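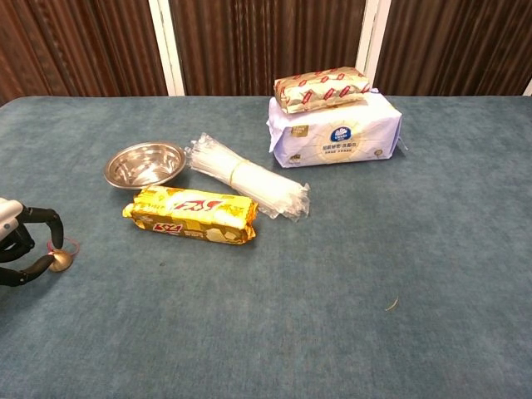 Tisch mit verpackten Waren und einer Metallschale vor gerippter Rückwand

Zwischenbericht an die Fördergeberin
Freizeit- und Sportzentrum Skidton, Programm „Offene Sommerhalle“
Berichtszeitraum: Mai bis August
Vorgelegt von: Hsiu-ying Yeh, Programmleitung

1. Gegenstand und Stand der Umsetzung

Die bewilligten Mittel dienen der Öffnung der Sporthalle, des Lehrschwimmbeckens und der Außenanlagen für Personen, die keinem der ansässigen Vereine angehören. Der Betrieb wurde im Mai planmäßig aufgenommen. Im Berichtszeitraum waren die Hallenteile A und B sowie das Lehrschwimmbecken durchgehend nutzbar. Der Hallenteil C stand wegen der Erneuerung des Schwingbodens erst ab Juli zur Verfügung. Die dort vorgesehenen Badmintonzeiten wurden bis dahin in den Hallenteil B verlegt, was an den Abenden zu einer Verkürzung der freien Basketballzeit um eine Stunde führte.

Von den im Antrag vorgesehenen Teilvorhaben sind die offene Schwimmzeit, der Geräteverleih und das Angebot für Gruppen angelaufen. Der Ausbau des Rundwegs zum Ortsteil Barau befindet sich in der Vergabe.

2. Nutzung

Für den gesamten Programmzeitraum wurden im Antrag 2.000 Eintritte als Zielwert festgelegt. Bis zum Ende des Berichtszeitraums wurden 1.401 Eintritte erfasst. Davon entfielen 412 auf die offene Schwimmzeit. Gezählt werden ausschließlich gelöste Tageskarten und die gemeldeten Personen bei Gruppenbuchungen. Begleitpersonen ohne eigene Nutzung sind nicht enthalten.

Die Schwimmzeit am frühen Vormittag wurde schwächer angenommen als erwartet. Sie wird deshalb ab September auf 16.30 Uhr verlegt, vorbehaltlich der Zustimmung der Grundschule, die das Becken bis 16 Uhr belegt. Die Hallenzeiten für Volleyball waren dagegen an mehreren Abenden ausgelastet, sodass Interessierte auf spätere Termine verwiesen werden mussten.

3. Geräteverleih und Kassensystem

Der Verleih von Schlägern, Bällen und Schwimmhilfen erfolgt seit Juni am Empfang. Die Ausgabe wird über das Buchungsprogramm Cledance verwaltet. Die Einführung verzögerte sich um drei Wochen, da die Schnittstelle zur bestehenden Kasse nachgebessert werden musste. In dieser Zeit wurden die Ausleihen handschriftlich geführt und anschließend nachgetragen. Zwei Badmintonschläger und eine Ballpumpe gelten als abgängig und wurden aus Eigenmitteln ersetzt.

4. Personal

Die Stelle der Badeaufsicht ist mit Ya-wen Liu besetzt. Frau Liu hat zusätzlich die Abstimmung der Gruppenbuchungen übernommen, bis die hierfür vorgesehene Teilzeitstelle besetzt ist. Die Ausschreibung wurde im Juli wiederholt. Für den Fall, dass auch das zweite Verfahren ohne Ergebnis bleibt, beantragen wir die Umwidmung der frei gewordenen Personalmittel zugunsten zusätzlicher Aufsichtsstunden.

5. Mittelverwendung

Der Mittelabruf liegt unter dem Plan. Ursächlich sind die unbesetzte Teilzeitstelle und die noch nicht abgerechneten Leistungen am Rundweg. Die Sachausgaben entsprechen im Übrigen dem Finanzierungsplan. Eine Mehrausgabe in Höhe von 500 Euro entstand bei der Beschilderung der Umkleiden, die nach Vorgabe der Brandschutzbegehung ergänzt werden musste. Sie wird durch Einsparungen beim Druck der Programmhefte ausgeglichen. Die Belege liegen dem zahlenmäßigen Nachweis bei.

6. Rundweg Barau

Für die Wegedecke und die Entwässerung am Teilstück hinter den Tennisplätzen liegt das Angebot der Firma Ko vor. Die Prüfung ist noch nicht abgeschlossen. Offen ist insbesondere, ob die Querung des Grabens als Rohrdurchlass oder als Steg ausgeführt wird. Die untere Wasserbehörde hat um ergänzende Unterlagen gebeten, die im September eingereicht werden. Ein Baubeginn vor Oktober ist nicht zu erwarten.

7. Weiteres Vorgehen

Bis zum nächsten Bericht sind die Verlegung der Schwimmzeit, die Besetzung der Teilzeitstelle und die Auftragsvergabe für den Rundweg vorgesehen. Die Hallenbelegung für das Winterhalbjahr wird mit den Vereinen im September abgestimmt. Wir bitten um Mitteilung, ob der unter Ziffer 4 genannten Umwidmung dem Grunde nach zugestimmt werden kann.

Anlagen: Zahlenmäßiger Nachweis, Belegungsplan, Angebot Wegebau (Kopie)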